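Sollotano Support
Ticket: Invoice totals do not match Fluvine after export
Customer: Ó Briain Office Supplies
Raised by: Maeve Hayes
Assigned to: Nouhaila Tazi
Priority: Normal
Status: Closed
Opened: Fri 24 January

Maeve Hayes
Since the update went on, some of our sales invoices come out with a different VAT figure in Fluvine from the one printed on the customer's copy. It is always a penny or two pence. The net is right. The printed invoice is right as far as I can tell. It is only when the batch goes across to Fluvine that it changes.

I went through last week's batch and 53 invoices are out. The small orders look fine. It seems to be the ones with a lot of low-value lines, so schools mostly, where they order pens, rubbers, card, glue and calculators all on the same order.

I know it is only pennies but the customer account will not clear when they pay the printed amount. We are writing off the difference by hand each time and it takes most of a morning.

What I have tried:
Logged out and back in.
Ran the export again for one batch. Same result.
Deleted one invoice and typed it in again. Same result.
Worked out the VAT by hand on the longest one, line by line and then on the net total. The line by line answer matches our printout. The other one matches Fluvine. 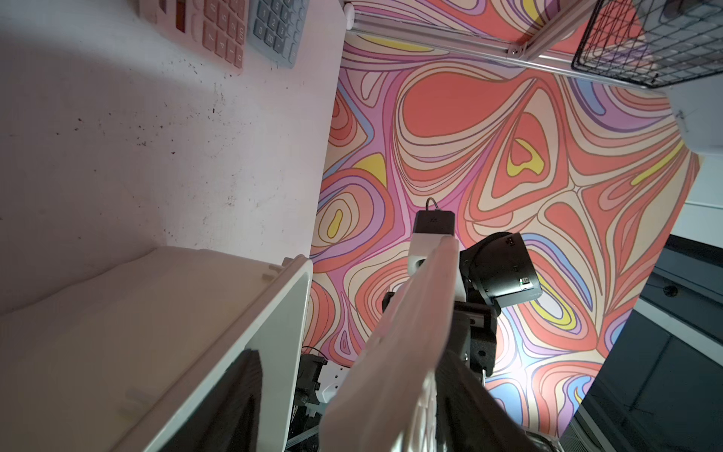 Pink calculator and pale blue-grey calculator on the white table.

Nouhaila Tazi (Sollotano Support)
Hello Maeve, thanks for the detail, and for trying it both ways by hand. That points to rounding. There are two usual ways of working out VAT on an invoice. One is to round each line to the nearest penny and add up the lines. The other is to add up the net first and round once at the end. On a short invoice they nearly always agree. On a long one they can drift apart.

Could you please send me:
1. The export file for one affected batch.
2. A PDF of any invoice in that batch that is wrong.
3. The version number from Help, About.
4. What is showing under Settings, Tax, Rounding. Please do not change it yet.

Maeve Hayes
Files attached. I have left the version number in the covering note. Under Settings, Tax, Rounding it says "Per line". I am fairly sure it has always said that, I have never touched it.

Nouhaila Tazi (Sollotano Support)
Files received. Your setting is correct for how your invoices are printed, so please leave it as it is.

I have opened the export file. Each line carries its net amount and a tax code, but the tax amount column is blank all the way down. When Fluvine gets a blank there it works out the VAT for itself from the invoice net. That would explain what you are seeing. The column should be filled in, so I am asking our export team why it is not.

Can you tell me if anyone changed the export template when the update went on?

Maeve Hayes
Not me. Victor Massawe does our IT, I have asked him to have a look at this.

Victor Massawe
I ran the update. It asked whether to keep the custom export template or replace it with the standard one. I kept the custom one. It was set up years ago by whoever did the original install, and it has the extra column for the delivery depot, which we need.

Nothing else was changed on the server that day. The Skurnix backup ran as normal the night before so we can go back to the old template file if that helps.

Nouhaila Tazi (Sollotano Support)
Thanks Victor. Please don't restore anything yet. I would like to compare the two files first. Could you send me the current template and the copy from the backup?

Victor Massawe
Both attached. I have compared them and they are identical, so the update did not alter the template itself.

Internal note — Nouhaila Tazi
Template refers to the tax amount by its old field name. The update renamed the field. Standard template was changed to suit, custom templates were not. No warning is given on export, it just writes a blank. Passing to Mackenzie Girard.

Internal note — Mackenzie Girard
Confirmed on the test system. Same blank column with any template that uses the old name. I built a dummy invoice with lots of small stationery lines and got a two pence difference in Fluvine straight away.

Two things to do. Fix this customer's template now. Then get the export to accept the old name as well, so that other sites with custom templates do not hit it. The second part will go in the February release. 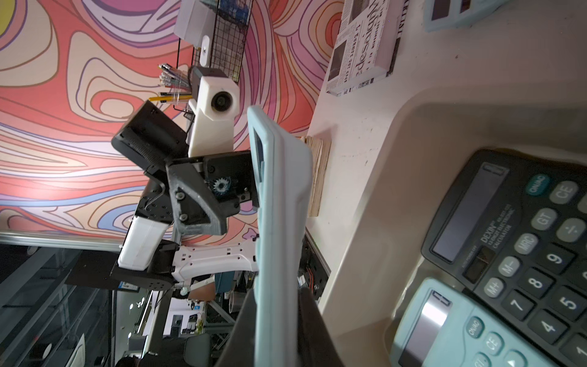

I also want the export to stop with an error when the tax column is empty on a taxable line. A blank should never have gone through. Raised separately.

Nouhaila Tazi (Sollotano Support)
Maeve, Victor, we have found the cause. Your export template asks for a field that was given a new name in the update. I have attached a corrected template. The depot column is still there and in the same position.

To put it in:
1. Make sure everyone is out of the sales ledger.
2. Go to Settings, Export, Templates.
3. Choose your template and click Replace.
4. Pick the attached file and click Save.
5. Export one small batch and open it before sending it to Fluvine. The tax amount column should have figures in it.

Exports can take a little longer the first time. Fluvine will take up to 3,000 lines in a batch, and your school batches are under that, so there is no need to split them.

Victor Massawe
Done. Column is filled in now. Maeve is sending a proper batch across.

Maeve Hayes
That batch matched to the penny, including the long school order that started all this. Thank you.

What do I do about the old ones? I have already written off the difference on 14 of them.

Nouhaila Tazi (Sollotano Support)
Leave those as they are — the accounts have cleared and the VAT difference can go through as a single adjustment. Your accountant may have a view on which code to use. For the rest, reverse the batch in Fluvine and export it again with the new template. If a period has been closed you will need to reopen it first, and Inese Krūmiņa on our accounts desk can go through that with you on the phone.

Maeve Hayes
Spoke to Inese this morning and we did the first batch together. The period did need reopening. I have done the others since and they all agree with the printed copies. Happy for this to be closed.

Nouhaila Tazi (Sollotano Support)
Closing. Please keep the corrected template when you install the February release. If you are asked whether to keep or replace, choose keep.

Resolution: Custom export template used an out-of-date field name. Corrected template supplied.
Related: Export accepts blank tax amount without warning (open)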